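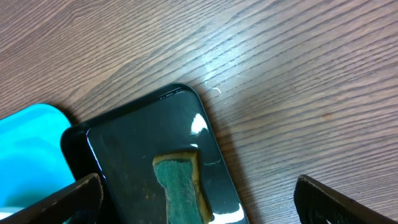

Wargate's sponge test says less than the company thinks

Wargate has put out results from a side-by-side trial of two robot grippers, and if you only read the headline number, you'd think the contest was over. The company says its new Vurier fingers picked up a kitchen sponge from a glossy black tray with 38 fewer failed grabs than the pair it sells now, over 300 tries each. That sounds great. It also leaves out most of what a buyer would want to know.

Start with the object. A sponge is about as forgiving a thing as you can hand to a robot. It squashes when the fingers close too hard, it doesn't chip, and the rough green side gives almost any fingertip something to hold on to. A gripper that does well on a sponge may still drop a wet glass or crush a paper cup. Wargate's write-up doesn't mention trying either one.

The tray is the more interesting choice. Shiny black plastic throws glare back at a camera mounted on the wrist, and that can confuse the software looking for edges. So did the Vurier fingers grip better, or did the arm just see better? The company changed the camera settings between the 2 rounds – that's in a footnote – and never ran the old fingers with the new settings. Until it does, the gap could belong to either one.

Van Beek, which resells arms to small food plants and has been asked to carry the Vurier line, says it wants to run the test again in its own shop before placing an order. It plans to use the same controller for both sets of fingers and to move the tray after every grab. Wargate's notes say only that the tray was "repositioned as needed."

There's also the matter of wear. The trial was finished by Sunday evening, well short of the time it takes for fingertips to get scuffed up in daily use. Rival maker Cirisa published a similar short test last year, with similar cheer, and has yet to follow it with anything longer.

Wargate says a second report is coming in February and will cover harder objects. It hasn't said which ones, or whether the raw logs will be included. Pricing for the Vurier fingers hasn't been announced.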